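README — Prarkik tabletop set
August, by Venkatesh Poduval
Last updated: August, 4:30 pm

Hello, and thank you for picking up Prarkik! It's a small collection of everyday table jobs done by people with a hand-held gripper in each hand, gathered at our Movesthorpe room so that a learning system can study how folks handle spoons, cups and table marks.

## What you get

There are 30 tasks, recorded by 23 people. Every episode has a head view and a view from each gripper, plus a one-line note in plain words (please do read the notes — people put real care into them).

## Before you train

Leave out the first 5 episodes from each person if you want smooth motion. I like keeping them, myself, but Mayuree Pongsiri, who did the labeling, prefers a cleaner set, and her split is in the folder called kaewsai. Table marks are labeled "stain" whatever their shape or size, and a spoon keeps the same label in the basket or in the jaws. 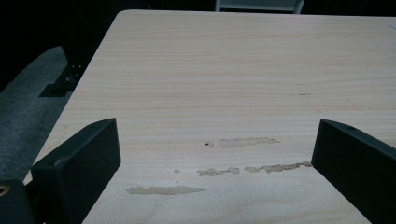 Stains from a gripper's view, and the spoon, cup and basket from the head view.

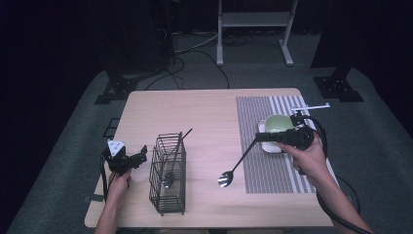 Venkatesh Poduval

Comments

fevden_reader: Is the kaewsai split by person or by task?

Mayuree Pongsiri: By person! I'll add that to the folder notes.

tableset: Thanks for leaving the slow episodes in, they've been a help to us with spoons.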